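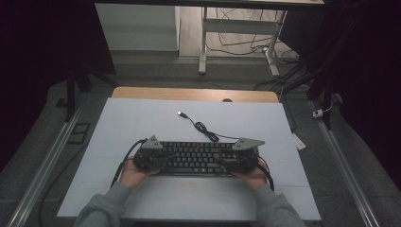 4. Keyboard and cable

Do this after the desk top is down and level (section 3). If it still rocks, go back and sort the feet first.

4.1 Wipe the desk mat. Dry cloth only. Crumbs under a keyboard make it tip and you'll spend ten minutes blaming the feet.

4.2 Set the keyboard on the mat, long side toward you, keys up. Space bar nearest the chair. Middle of the mat is fine for now, you'll move it in 4.6.

4.3 Pull the cable out the back. Lay it flat toward the rear of the desk. One loose loop is OK. No knots, no tight folds near the plug.

Note – leave the plug lying on the mat until 4.7. Don't plug in yet. Keys get pressed while you shift things and the computer will do what it's told.

4.4 Check the feet. Two flip-out feet on the underside, Clevance keyboards only. Both out or both in. One of each and it wobbles.

4.5 Check it sits flat. Press down lightly on each end in turn. Should not lift at the other end. If it does:
- feet uneven, see 4.4
- cable trapped underneath, pull it clear
- mat seam under one corner, slide over an inch
- board is bent – swap it, dont try to bend it back

4.6 Move it to its working spot. Hold it by both ends and slide, don't drag by the cable. Front edge of the keyboard 3 inches from the front edge of the mat, or 6 if the user rests their wrists. Ask them. Catriona Moncrieff's group at Clonetby all wanted 6, so don't assume.

CAUTION: Do not lift the keyboard with the mouse, cups or anything else sitting on the cable. Plug comes off the back of the desk fast and it bends.

4.7 Run the cable. If your top has a cable hole, the plug goes down through it, then to the computer. Gudstead tops have the hole at the back. Lévesque tops have none, so go over the rear edge and use the stick-on clip from bag 3.

4.8 Plug in. Push straight, no wiggling. If it won't go, turn the plug over and try again. Still no? Look inside the port for lint. Don't force it.

4.9 Test. Open any blank page and type every letter, every number, then space, enter and backspace. Hold shift and do a few again. Takes a minute.

Note – if the user types with another language layout, change it in the computer settings before you test, otherwise half the punctuation will look wrong and you'll send back a good keyboard.

4.10 Dead keys. Unplug, turn upside down, tap the back gently, plug in, retest. Still dead – tag it with the desk number and put it in the return box. Grab another from the shelf and start over at 4.2.

Spare keyboards: 100 in the first delivery, boxed by floor. When your floor's box is down to 6 tell Debora Lo Presti, she reorders. Please dont take from another floors box.

Cleaning, after the desk is in use: unplug first. Slightly damp cloth, keys and edges. No spray straight onto the keys. Let it dry before you plug back in.

Next: section 5, mouse and monitor arm.

Last changed January 19, 2018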